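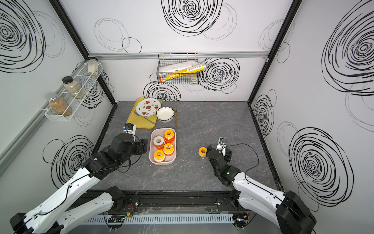 Orange tape and a white container on the table.

Part-time gardener, Tuverwood Gardens

Prillero Garden Services looks after the grounds at Tuverwood, a mixed ornamental and kitchen garden open to visitors from spring to fall. We are hiring one part-time gardener for the coming season. The position is 26 hours a week over four days, including one weekend day in every second week. The season runs from early spring to the end of November.

The work

You will report to the head gardener and work mostly in the perennial borders and the vegetable garden. Regular jobs include weeding, edging, mulching, staking, deadheading and watering. In spring there is a lot of dividing and replanting, and the long border on the north side is being cleared of goutweed this year. That is slow hand work and will take up a good part of the first month.

The vegetable garden has 48 raised beds. You will help with sowing, thinning, netting and harvest, and keep the planting book up to date. In the fall the gardener plants bulbs, cuts back the borders, rakes leaves and turns the compost.

We don't use herbicides. Please apply on the understanding that weeds here are dug out.

What we are looking for

- At least one full season of paid gardening work, or a horticulture certificate
- Able to tell common perennials from weeds at seedling stage
- Able to lift 20 kg and push a loaded wheelbarrow on a slope
- Comfortable working outdoors in rain and heat
- A valid driver's licence (the garden is not on a bus route)

Experience with fruit tree pruning would be useful. A small orchard of some 30 apple and plum trees was added to the contract last year and needs shaping.

Pay and conditions

Hourly wage according to experience, paid every two weeks. Gloves, rain gear and hand tools are supplied, and you are welcome to bring your own secateurs. Work boots are your own, with an allowance toward the cost after the first month. Staff can take home surplus vegetables. There is a heated lunch room with a stove and fridge.

How to apply

Send a resumé and a short letter telling us which gardens you have worked in and what you did there. Two references are needed, one from a recent employer. Applications close January 10, 2020. Interviews will be held at the garden and include a walk through the borders, so dress for the weather. We will contact everyone who applies, whether or not they are invited to interview.

Recent postings
Seasonal nursery hand, Sriwong Perennials
Greenhouse watering, weekends, Trevetti Growers
Hedge and lawn crew, Prillero Garden Services

Get new garden jobs by email. Enter your address to subscribe to our newsletter. You can unsubscribe at any time.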